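Conservación de documentos familiares
Apuntes de la sesión 7
Docente: Albertina Mota

1. Por qué se deteriora el papel

El papel fabricado con pasta mecánica de madera contiene lignina, que se oxida con la luz y el aire y vuelve las hojas amarillas y quebradizas. A la acidez propia del material se suman la humedad, los insectos, las grapas y la cinta adhesiva. En el fondo Correia, de 285 cartas, los peores daños estaban junto a los clips oxidados.

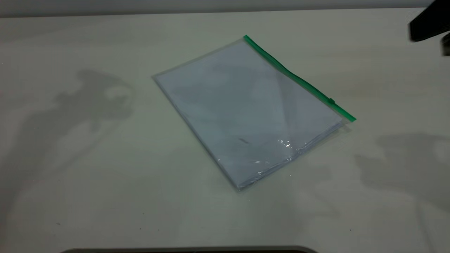

La elección de la funda depende del tiempo que vaya a pasar el documento en ella. Para un traslado corto sirve casi cualquier envoltorio limpio y seco. Una bolsa transparente con cierre, como esta con su pila de hojas blancas, deja ver que hay papel dentro sin abrirla, pero el plástico se arruga con facilidad y no da rigidez. Para guardar durante años se usan fundas de poliéster o de polipropileno sin plastificantes. El PVC queda descartado: desprende compuestos ácidos y puede arrancar la tinta de las fotocopias.

2. Preparación de la mesa

Trabajen sobre una superficie lisa, clara y despejada en la zona de manipulación. Las manos, lavadas y secas. Los guantes de algodón restan tacto y se reservan para metales; para fotografías, mejor de nitrilo. Nada de bolígrafos: solo lápiz blando. Las carpetas y fundas se dejan a un lado, planas.

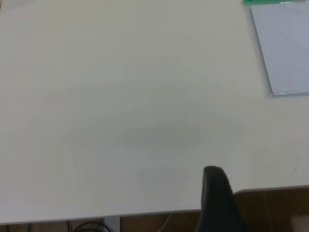 3. Orden y descripción

Se respeta el orden en que se recibió el conjunto. Cada carpeta lleva a lápiz el nombre del fondo, el número y las fechas extremas. El inventario de Duredden que preparó Duarte Matos sigue este modelo y puede consultarse en el aula.

Tarea para el sábado: describir 11 documentos propios y traer la ficha impresa.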